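Working copy of the grip pair checklist, September pass. Two hand-held grippers, built in the back of our shared workshop, checked before they go on the shelf for anyone to borrow. Marks are **OK**, **Fix** or **Watch**. Comments are mine (Bohdan Yurchenko) unless there's another name on them. Please add yours! The sheet gets better every time somebody scribbles on it.

## 1. Before you pick anything up

- [x] Read the last sheet, including the comments. **OK**
- [x] Sleeves, lanyards and loose hair clear of the fingers. **OK**
- [x] Power off at the bench supply, not just at the handle switch. **OK**
- [x] Spare fasteners bag complete. **Fix** - two of the short screws went into the Pakusard cart and never came home. More are on order.
- [x] First aid box where it should be. **OK**

## 2. Body and shell

- [x] Run a thumb along every printed edge. No burrs, no stringing. **OK** - so much better than the last batch! I dropped the print speed on the outer walls and it shows.
- [x] Squeeze the shell on both sides and listen. **Watch** - unit A gives a small creak near the handle. Nothing moves, but I want to open it up and see if a boss has cracked.
- [x] Screw heads flush, none proud of the surface. **OK**
- [x] No cracks at the handle root. **OK**
- [x] Label with unit letter and build number readable. **Fix** - build 1116 is on unit A, and unit B still has masking tape with my handwriting on it, which only I can read.

We do the shell check with both units out at once, one person to a unit if there's help, because you notice a difference between them much faster side by side. The gray shells came off the same spool and I'm really pleased with the match.

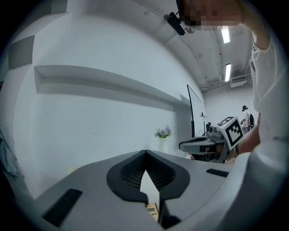

Lanying Xie thinks the creak deserves a Fix and not a Watch: a cracked boss on a thing people squeeze all day will only get worse, and pulling the shell is a short job. She also wants the squeeze test done cold, first thing, before the plastic has warmed up in somebody's hands.

Fair on both counts. I've changed the mark to **Fix** for unit A and moved the squeeze test to the top of the section for next time. Unit A stays off the loan shelf until the shell has been off.

## 3. Fingers and pads

My favorite part of the build, so forgive the long comments.

- [x] Fingers close evenly and meet at the tip. **OK** on both. Close them slowly by hand first, then with the trigger.
- [x] No light showing between the tips when closed. **OK** - hold it up to a lamp.
- [x] Mesh pads seated all the way down, no lifted corners. **Watch** - unit B, left pad, bottom corner. I pressed it back and it held, but I'd like another person to look at it after a full session.
- [x] Pads clean. **OK** - mild soap and a soft brush. Please don't use solvent! It leaves the surface shiny and then the grip goes.
- [x] Finger pivots free, with no side play. **OK** after a quarter turn on the left pivot of unit B.
- [x] Pinch check. With the power off, look for anywhere a fingertip could get caught between the finger base and the shell. **Fix** - there is still a gap on both units that would take a child's finger. We have open evenings, so it matters. A small printed guard should do it and I have a sketch already.
- [x] Pick-up test with something light and boxy, something soft and something round. **OK** - 17 clean lifts in a row on unit B, a new best for us. I may have cheered.

## 4. Markers and mounts

- [x] Marker face flat and clean, no bubbles under the print. **OK**
- [x] Marker block tight. Try to twist it with two fingers. **OK** on B, **Fix** on A - it turned a hair. Thread locker, then leave it overnight.
- [x] Black border whole on all four sides. **OK** - a scratch through the border is enough reason to reprint, so keep the spare sheet in the drawer.
- [x] Camera mount snug, lens wiped with the proper cloth and not a shirt. **OK**

## 5. Cables

- [x] Strain relief holds when you tug gently. **OK**
- [x] Jacket whole along the full length, checked by feel as well as by eye. **OK**
- [x] Enough slack to raise your arm all the way without pulling the plug. **Watch** - fine for me, tight for anyone taller.
- [x] Cable leaves the rear of the unit without a sharp bend. **OK** - the new boot helps a lot. Thanks to the Brelter group for the file, it printed perfectly on the first go.
- [x] Nothing trailing across the walkway. **OK**

Do the slack test standing up, with the unit held out in front of you and then swung across your body. A cable that looks generous on the bench can come up short as soon as you lean over the work.
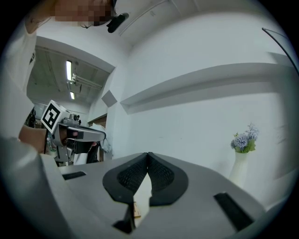 If it pulls at any point in the swing, stop there and re-route before you carry on. Don't add an extension halfway along. The joint ends up right where your elbow goes, and we lost a connector on the old Venau build that way.

## 6. Putting away

- [x] Power off, then unplug, in that order. **OK**
- [x] Fingers left slightly open so the pads don't take a set. **OK**
- [x] Cable in a loose loop, never around the handle. **OK**
- [x] Anything marked Fix gets a red tag. **OK** - unit A and unit B both tagged, A for the shell and marker block, B for the label and the guard.

## Still open

1. Open the shell on unit A and look at the bosses.
2. Print and fit pinch guards, both units (A needs this added to its tag).
3. Thread locker on the unit A marker block.
4. Proper label for unit B.
5. Longer cable, or a second one to share. Gaete has the length we need if the price hasn't gone up.
6. Second look at the left pad on unit B. Lanying has offered to take this one.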